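Search this notebook
Enter keywords
Go

Last updated 12/29/22

Dye bench, yellow trials, continued

Picked up where the July notes stop. The question is still whether we can get a washfast yellow on the Rathore wool without going back to weld, which we can't get in quantity until the summer. Halyna Horobets wants a yes or no before she orders yarn for the blanket run, so this entry is mostly the things I'd want in front of me when we talk.

Scoured three skeins in the small pot with the Diltine soap. Held at 62 C, lid on, turned them by hand with the glass rod. Rinse water ran clear on the second change. The Rathore yarn still has a lot of spinning oil in it and I would not skip the scour even if the label says ready to dye. The Sutura yarn is cleaner out of the bag but it felts if you look at it wrong, so I left it out of this round.

Mordant was alum only. I dissolved it in a jug of hot water first and then added it to the pot, since the last batch had undissolved grains sitting on the yarn and gave us pale spots. Brought it up slowly, held it, let it cool overnight in the pot. The water here is hard and I suspect it dulls the yellows a little, but I haven't tested that against distilled.
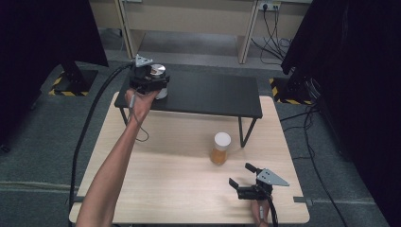
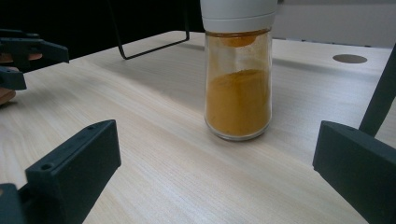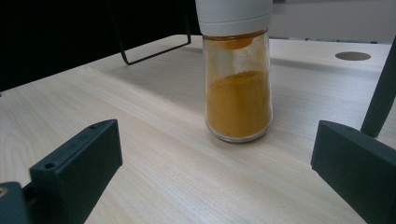
Turmeric is the obvious cheap yellow and also the one everybody warns you about. It takes on wool with no mordant at all, gives a strong color in one bath, and then fades in a window before the season is out. The powder also gets onto everything. It hazes the inside of the glass above the fill line, the way the orange-yellow powder has in the last picture, and a film like that is color you paid for and didn't put in the pot. If we do use turmeric, weigh it into the beaker on the scale and not by difference from the jar. I was off on two baths doing it the other way.

Bath one: turmeric, simmered and strained through cotton before the wool went in. Very bright, a bit orange while wet. Dried down to a clean yellow. Washed a cut length with the Diltine and the wash water went yellow straight away. Washed it again, same result, less of it.

Bath two: onion skins, brown ones only. Slower. Came out a warm gold, closer to what Halyna has on her sample card than I expected. Wash water nearly clear. This skein feels slightly harsher than the first, maybe from the longer simmer.

Bath three: the Druvaneo extract, made up to their sheet. It has to go up to 94 C and I don't like taking this wool that high. It came out even, a cooler and flatter yellow than the other two, and no bleed that I could see. There was some matting where the skein ties were too tight. Use looser figure-eight ties next time — four per skein, cotton, not the nylon stuff.

Cost is the part I haven't worked through. The blanket run is 3,000 skeins if it all goes ahead. Onion skins at that volume means finding somebody who peels onions for a living, and the color will drift between sacks. The extract would be steadier but needs the big kettle, and the big kettle's thermostat overshoots.

Lightfast cards are made up for all three, half of each strip covered with foil, taped in the south window. Don't move them, please. I'll pull them at the end of the month and compare against the covered halves.

Still to do:

Repeat bath two with a shorter simmer and see if the harshness goes away.
Try a small onion bath in distilled water.
pH strips are finished, need more.
Ask Halyna if a gold is acceptable or if it has to be a true yellow. If gold is fine I'd stop testing turmeric altogether.

Pots are rinsed and upside down on the rack. The onion liquor is in the fridge in the lidded bucket, keep it for the repeat.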